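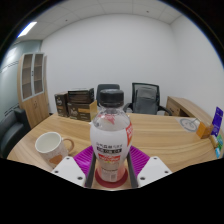
Cernley Ribbed Silicone Desk Mat: Review After Eight Months

Reviewed by Meriem El Fassi
Monday, August 27, 2018

The Cernley mat is a ribbed silicone sheet sold for desks, counters and workbenches. I bought one in December to replace a cork mat that had started to crumble at the corners. It has been on the same desk since then, under drinks, tools, a soldering stand and a hot glue gun.

Specifications

The mat measures 38 cm on the long side and 30 cm on the short side. The ribs run parallel to the short side. My kitchen scale puts it at 787 g, heavy for this size. The maker lists a maximum surface temperature but does not say how long the mat can be held there, so I treated the number as a short-contact limit.

Grip

Grip on a sealed wood surface is very good. With a clean underside, a sideways pull on one edge stretches the material slightly before the mat slides. On painted metal the result is similar. On raw plywood it is poor, since dust collects under the mat and acts as a dry lubricant. Rinsing the underside restores the grip in a minute or two.

The top surface behaves differently. The ribs cut down the contact area, so small flat objects move more easily across the ribs than they would on a smooth mat. Heavy objects do not move. Narrow-footed glasses are the weak case. A foot that lands half on a rib and half in a groove will rock, and I now put a coaster under anything tall.

Heat

I set a pan of boiling water on the mat for 12 minutes. The desk below was warm to the hand and the finish was unmarked. The ribs did not flatten. The Kozan mat I tested the same way left a faint haze in the varnish that took a week to fade. The Kozan is smooth and noticeably thinner.

Spills and cleaning

The grooves hold a small spill and keep it away from the edge, but they are open at both ends. A full cup will run straight down them and onto the desk. The Zitundale mat has a raised lip on all four sides and handles this better, though the lip makes it awkward to slide things on and off.

Dry lint is the main nuisance. Silicone attracts it, and the grooves keep it. A cloth does little. A stiff dish brush with soap and warm water works, followed by air drying on edge. Coffee left no stain. Turmeric left a yellow patch that was still there after three washes.

Wear

There is one cut, from a craft knife, and it has not spread. The corners lie flat. The smell on opening was strong and lasted four days with the window open.

Ordering

Mine came from Varkasgate, rolled in a tube. It took two days under books to lose the curl. Order the flat-packed version if it is in stock.

Verdict

Recommended for heat protection and for holding position on a sealed surface. Not recommended for liquids in any quantity or for dusty shops. If spills are the main concern, buy the Zitundale and put up with the lip.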